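Category: Course Materials > Robot Learning > Week 4 Handout

Learning from Demonstration with Two Arms: Notes for the Packing Unit
September 2023

Welcome back, and thank you to everybody who stayed late last time to finish the discussion of single-arm grasping. I know that session ran long (my fault, I do love a good grasping story), so I have tried to keep this week's notes friendlier. We are moving on to tasks that need two arms and soft materials, and we will spend most of our time on one family of methods: imitation learning from teleoperated demonstrations, with the policy predicting short chunks of future motion instead of a single step.

Please read these notes before the lab. The method we will be using in class goes by the name Reltix, and the logging tool that goes with it is called Rulex. You will get tired of mixing them up, as I have, and by the end of the month it stops mattering.

1. Why soft things are hard

When we worked with blocks, the state of the world could be written on an index card: a position and an angle for each block, and you were done. A cloth or a bag has no such card. It folds, it sags, the opening moves when you touch a corner, and two bags that look alike from across the room can behave very differently once a finger is inside the rim. You could try to write down a mesh model and estimate it from the cameras, and people have done very nice work that way, but for this unit we are going to skip the explicit model and let the policy work from pixels and joint angles directly.

The price we pay is data. The Kimura set, which is the one you will download, has 711 demonstrations, of which 600 are for training. The rest are held out, and I would ask you kindly to leave them alone until your final evaluation. It is a tempting thing to peek at, especially late at night when your curves look bad.

2. What the policy sees

Each arm carries its own small camera near the gripper, and there is one more view of the whole workspace. The wrist views matter most during contact. They travel with the hand, so the part of the object being handled stays large in the image even when the arm blocks the overhead view. They also tend to fill up with printed patterns, straps and folded edges, and the policy has to learn which of those say something useful about shape and which are only decoration.
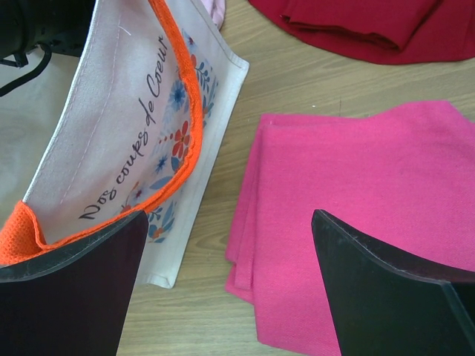 Do we need to calibrate the wrist cameras precisely before we train?

For this method a rough calibration is fine, provided the camera stays fixed to the gripper in the same way during both data collection and testing. The network learns the relation between image and motion from the demonstrations themselves. What will hurt you is a mount that shifts between August's data and your own runs, so check the screws before you blame the learning rate.

3. Action chunks

A policy that predicts one step at a time makes a small error at every step, and each error carries it a little farther from anything the demonstrator did. With chunking, the policy looks once and commits to a short run of future joint targets for both arms. In our lab setup the chunk is 15 steps long. We then overlap consecutive chunks and average them, with more weight on the older predictions, which smooths out the jitter you would otherwise see as the hand closes.

Longer chunks are smoother, and shorter ones react faster. Soft objects pull you in both directions at once — you want a steady lift, but you also want to notice quickly when the rim has slipped. I would encourage you to try at least two other lengths and write down what you see, even if it is messy.

4. Clutter and the second arm
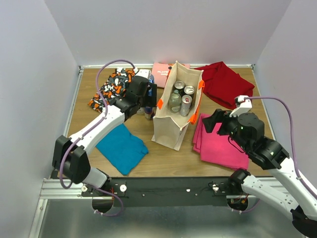 Generalization is the part of this unit I care about most, and it is also where our grades tend to get interesting. A policy trained on a tidy table will often learn that anything colorful near the center is the target, and it will happily carry that belief into the test. So we want variety in what surrounds the object as well as in the object. Take a tote with drink cans and a bottle in it, standing among folded cloths in teal, hot pink and deep red, with a camouflage-style one off to the side: the policy has to sort out the bag from its neighbors, and both grippers have to share the space over it. When you plan your own trials, move the neighbors as well as the bag, and keep a note of each arrangement in Rulex.

The two arms are controlled by a single network that outputs both sets of joint targets together. We tried separate networks in an earlier term and they were polite to each other right up until they both wanted the same handle.

5. The result to reproduce

Your baseline is the Pasichnyk ablation, which compares chunked and single-step policies over 207 test rollouts. Reproduce the comparison on a smaller scale and report success by stage (reach, grasp, lift, place) along with the overall rate. A policy that reaches beautifully and never lifts is telling you something quite different from one that drops the bag at the end, and a single number hides that.

For your write-up, please include the chunk length, the random seed, a short paragraph on failures, and one thing you would change about the data if you could collect it again. Two pages is plenty, though I will read three if you get carried away.

Related items
Week 3 Handout: Single-Arm Grasping and Contact
Rulex Quick Start for Lab Groups
Notes on Temporal Averaging
Reading List: Deformable Objects
Week 5 Handout: Recovering from Mistakes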